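Notes from the Heat Network: where we have got to with the Carkadton scheme
By Orla Dolan
March 12, 2018

When I last wrote in these pages I promised a proper update on the heat network, and several of you have been kind enough to remind me of it since, once in the queue at the chemist and once through the hedge. So I have made a large pot of tea and I shall try to put down everything I know, which is a fair bit more than I knew in October, though there are still one or two gaps.

For those who have moved to Carkadton lately (and welcome, by the way, we are very glad to have you), the idea is a simple one at heart. Most of our homes heat themselves one by one, with oil tanks in the back garden or old electric heaters that eat money all evening and then go cold at the very moment you sit down. The scheme would replace all of that with a shared supply of hot water, warmed in a single energy centre on the old creamery site and sent round the village in well-wrapped pipes under the road. Each house that joins gets a small unit on the wall which takes the heat it needs and passes the cooler water back again. Your radiators stay where they are. Your hot tap carries on being a hot tap.

The survey letters went out to 1,248 homes, and the people at Hallico, who are doing the design work for us, tell me they have been pleasantly surprised by how carefully the forms were filled in. One household on the Fadinier road sent theirs back with a drawing of the airing cupboard, to scale, in coloured pencil. I have seen it and it is lovely. It also told the engineers something useful about pipe runs in that whole terrace, so please don't ever feel you are giving us too much detail.

Now, to the heat source. You may remember that there were three options on the table in the autumn: a wood chip boiler, a big heat pump drawing warmth from the river, and a mixture of the two. We have settled on the mixture. The heat pump would do the steady daily work for most of the year, and the wood chip boiler would come on in the coldest weeks, or when the pump needs servicing. I will admit that I started out firmly in the wood chip camp, having grown up with a stove and a basket of logs, but I was talked round over the winter. The lorry deliveries were what did it in the end. With the pump taking most of the load we would see far fewer of them coming down Chapel Lane, and anybody who has tried to pass a lorry on Chapel Lane will know why that matters to me.

The river side of things needs a licence, and that is the part which is moving slowly. We have to show that the water going back in is only a little cooler than the water coming out, and that the fish will be none the worse for it. The measurements have been taken upstream and down, and the report is being written. I had hoped to tell you it was finished. It isn't, but I am told it is close, and I have decided to believe that.
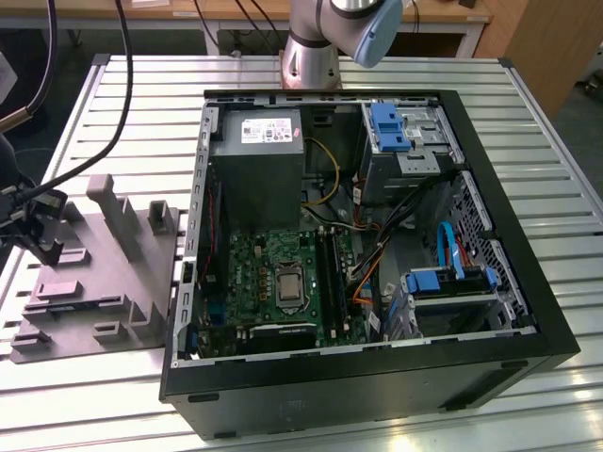 Will I have to give up my own boiler if I join?

You can keep it for the first two winters if it would put your mind at rest, so long as it is safely isolated from the new pipework. After that we would ask you to have it taken out, and the cost of removing it, along with the oil tank if you have one, is covered by the joining fee.

The joining fee itself is the other thing I am stopped about most often. I can't give a final figure until the digging has been priced, and the digging can't be priced until we know exactly which streets are in. What I can say is that you would be able to spread it over 12 monthly payments with no interest, and that tenants would not be asked for it at all, as it goes with the building. The running cost would be a small standing charge and then a price for each unit of heat, read from a meter on your wall unit, much as you are used to with electricity. We are pressing hard for the standing charge to be kept low, so that somebody living alone in two rooms isn't paying over the odds for the privilege of being connected.

Peadar Moynihan has asked me to say a word about the old stone houses by the bridge, and I am happy to, because he has been very patient with me. These are the ones with thick walls and no cavity, and there was some worry that water from a network would not be hot enough to warm them through. The answer seems to be that it will depend on the radiators. Some of those houses have generous old ones that will do nicely, and others have rather mean little panels put in years ago that may need swapping. McGrath, the heating firm, will look at each house before anybody signs anything, and you will have the result in writing. Draughts are a separate matter, and I would gently suggest that if you can feel the curtains move with the window shut, that is worth seeing to whatever you decide about the scheme. There is a grant for it, and I have the forms.

As for the roadworks, I know they are on everybody's mind. The plan is to dig one short stretch at a time and to fill it in again before starting on the next, with access kept open to every front door. The broadband people have been asked whether they would like to put their ducting in the same trench, so that we are dug up once and then left in peace. They have said they are interested. I shall keep on at them.

If your survey form is still behind the clock, it is not too late to send it. You can drop it through my door or leave it at the library desk in the blue folder. And if you would like somebody to sit down and go through it with you, please just ring, as I would much sooner spend half an hour at your kitchen table than have you left off the map. The folder is emptied every evening except when the library closes early, in which case I get it the next morning.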